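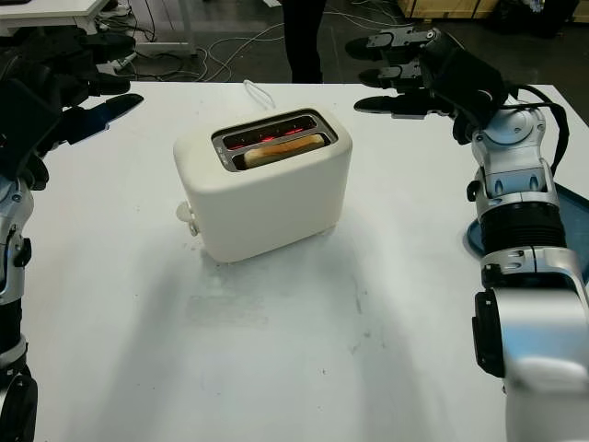 Appliances in Shared Kitchens: Proposed Change to the Residents' Handbook

Home | Noticeboard | Handbook | Repairs | Log in

Posted in June by Yolanda Escobedo, Residents' Liaison, Bendham Court
15 replies | 3 shares

Residents are invited to comment on the proposed wording of section four, which concerns small appliances in the shared kitchens of Bendham Court and Skusten House. The draft reads as follows:

"Toasters, kettles and similar items may be kept in the shared kitchen provided that they have passed an electrical safety check and are unplugged when the kitchen is left. Items rated above 3,000 watts are not permitted. Crumb trays are to be emptied weekly by the floor."

Comments received before the end of the month will be placed before the management board.

skusten_second_floor
I support the draft in general. I would ask that the word "left" be made clearer. If one resident goes to answer the door while another remains at the table, has the kitchen been left?

Birdie Sorensen
I must object to the weekly crumb tray duty. On the top floor of Bendham there are residents who do not eat bread at all, and it is unreasonable to place them on a rota for an appliance they never touch. The duty should fall to those who use it.

R_Fitzsimmons
With respect to the previous poster, the same argument was made about the oven, and the oven was not cleaned from October until Easter. A duty shared by the whole floor is the only kind that has been carried out in this building.

Birdie Sorensen
The oven was cleaned in February. I cleaned it.

R_Fitzsimmons
I accept the correction as regards the top floor. My remark concerned the first.

zadisa62
May I ask who pays for the safety check? The previous handbook said the residents' fund. The draft is silent. Also, would the check be needed for an item bought new that week – it seems excessive.

Yolanda Escobedo
Thank you for these comments. The cost of checks will continue to be met from the residents' fund, and a sentence to that effect will be added. New items will be exempt for their first year on production of a receipt. "Left" is intended to mean that no person remains in the room.

skusten_second_floor
That is satisfactory, thank you. I withdraw my query.

zadisa62
Receipts are often lost. Would a bank statement be accepted?

Yolanda Escobedo
A bank statement showing the retailer and the amount will be accepted.

Birdie Sorensen
I note that my point about the rota has not been answered. I should like my objection recorded as it stands, and I would be willing to speak to it at the meeting.

Yolanda Escobedo
The objection has been recorded and will be item two on the agenda.

Reply | Report | Next page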